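Leave the Table the Way You'd Want to Find It

The shared table at Grurside gets used by more people than any other piece of furniture in the building, and it gets less care than most of them. I think the rule we have for it is the wrong rule. The sign says "Please keep this table tidy." I would replace it with one that says "Clear it to bare wood before you leave," and I would expect everyone to follow it, me included.

Tidy is too loose a word. To one person it means the big things have been put away. To another it means the trash has been pushed into a pile. A pile is still trash on a table, and the next person has to deal with it before starting work.
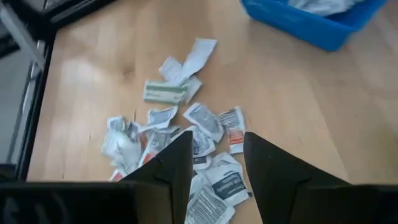

Clorken Shared Workrooms, Opinion

Paper and packaging are the worst of it. A torn wrapper weighs nothing, so it doesn't feel like a mess when you drop it. Crumpled paper, printed scraps and bits of label add up fast. Once a few pieces are down, people stop seeing the table as clean and add their own. I have done this myself. In August I opened a delivery from Stallow, left the packing slip where it fell, and came back after lunch to find other people's scraps on top of it.

The usual answer is that we need more bins. We tried that. Akl, the workroom downstairs, has 5 trash cans for a space smaller than ours, and its table looks the same as ours by late afternoon. A bin across the room doesn't help someone who has both hands full and a deadline. People put things down where they are standing.

What I think does work is having the containers on the table while the work is going on. Colored baskets are good for this. You can tell them apart without reading a label, and a plastic one with slotted sides is light enough to carry to the trash or the recycling in one trip. It doesn't matter much which color holds what, as long as the room agrees on it and sticks to it. 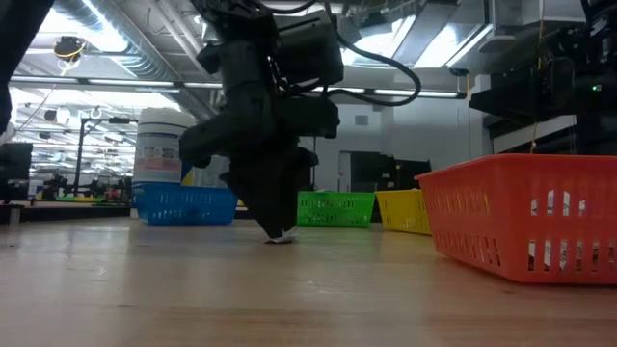 Blue, green, yellow and orange-red baskets out on the table.

There are fair objections. Baskets take up room, and a table that is half baskets is half a table. Some people will treat them as storage and leave their own things in them for weeks. I don't have a full answer to the second one. For the first, I would rather lose a corner of the table than spend the start of every session picking up other people's wrappers.

Someone also told me that adults shouldn't need a system for throwing paper away. Maybe so, but 69 people have a key to that room, and good manners spread across 69 people come out uneven. A simple setup asks less of everybody.

My suggestion is to try it for 4 weeks. Set the baskets out in the morning, use them all day, and have the last person empty them and put them back on the shelf. If the table looks no better at the end, go back to the sign and I will stop writing about it.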